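A morning at the Greltulport vascular laboratories
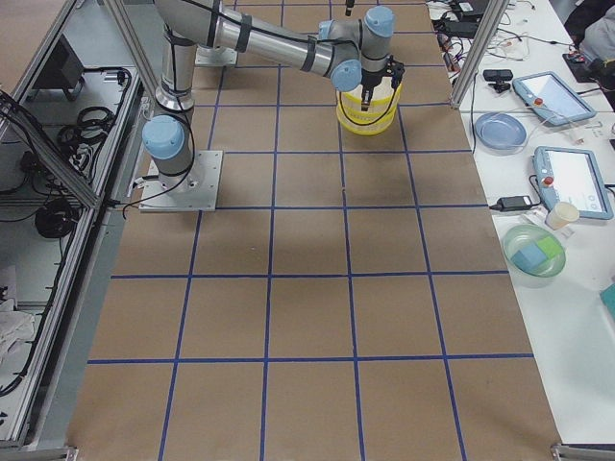
Robot arm at work over a taped grid, Greltulport.

The vascular laboratories at Greltulport open their doors to visitors once a year, and on May 18, 2026 I joined the morning group. There were 14 of us, mostly from patient groups and local surgeries, plus two sixth-formers who want to study biology. We signed in at the Maillard building at half past nine, were given visitor badges and lab coats, and were asked to leave bags in the lockers downstairs.

The building is named after the street it stands on. It houses 11 research teams, and the tour took in three of them. Our guide for most of the morning was Gwenaël Guillot, a cell biologist who works on the lining of small blood vessels in the leg. He spoke without slides, which suited the group.

His team grows human vessel cells in narrow channels and pumps fluid past them at a steady rate. Cells that sit in a still dish behave differently from cells in a moving stream, he told us, and much of what goes wrong in poor leg circulation starts with changes in that stream. We looked down a microscope at two samples. In the first the cells were lined up neatly in the direction of flow. In the second, taken from just past a bend, they lay in all directions. Everyone had a turn, and it took a while to get round.

A man in our group who has had two operations on his left leg asked how long it would be before any of this reached a clinic. Guillot said he could not give a year. The team has a set of compounds that seem to calm the cells near a bend, but so far this has been tried only in the channels. The next step is a longer run with cells given by patients, which began in April and will go on into the winter.

From there we went up a floor to the sample store. The freezers hold tissue from 733 donors, each with a code in place of a name. The store manager showed us how a request is logged and how a sample is tracked once it leaves the freezer. The software is called Roleck and was written in house. A nurse from one of the surgeries wanted to know what happens if a donor changes their mind. The sample is withdrawn and destroyed, and the donor gets a letter to confirm it.

Coffee was in the ground floor canteen, with rather good almond biscuits.

The last stop was the Pludetti project, which looks at walking as a treatment for leg pain caused by narrowed arteries. People taking part come in for supervised sessions on a treadmill and stop when the pain reaches an agreed level. They rest, then start again. Over 5 months the team follows how far each person can go before the first stop. Two of us tried the treadmill at its lowest slope. I lasted the full time but was glad to get off.

We were not shown any results from Pludetti, as the study is still open. The staff did say they are short of women over sixty and people who live outside the town, and that travel costs are paid. Leaflets were on the table by the door and I took a few for our own meetings.

The tour finished at a quarter past twelve. For anyone going next year, the lift does not reach the sample store floor, so ask for the step-free route when you book. Parking is behind the building and was full by nine.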